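Okbridge Community Forum > Home and Garden > Painting and finishing

Which colour for an old kitchen table?

arnout_p
Hello everyone. I moved to Stavthorpe in August and I bought a used table for 26 dollars. The top is full of scratches, so I want to sand it and paint it. My wife prefers white. I prefer a warm brown, quite matte, because our kitchen is already very bright. Is brown too dark for a small room? I would be thankful for your opinions.
Arnout Peeters

Mtshali
White, please. I painted ours brown two years ago and every crumb of flour is visible on it. Also the matte paint keeps the marks from greasy fingers.

bumunik
I don't agree with Mtshali. White shows coffee, and coffee is worse than flour! A grey-brown is calm for the eyes and you can put any bright colour on it. I keep a rendering of a brown top with a turquoise tray in the corner, and to me the two colours go very well together:
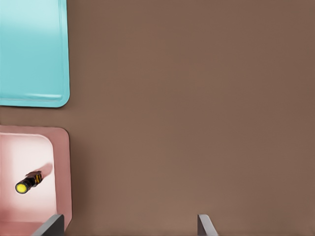 Re: Which colour for an old kitchen table?

Mtshali
Nice, but a rendering never has to eat breakfast. Arnout, if you go for brown, at least take satin. It is easier to wipe.

arnout_p
Thank you both. Satin is a good idea — I did not think about it. How many coats do I need?

bumunik
Two thin ones over a primer. Let the first dry overnight and sand it lightly by hand.

arnout_p
My wife has now read this thread and she agrees to brown for the top, but the legs must be white. I will buy the primer tomorrow.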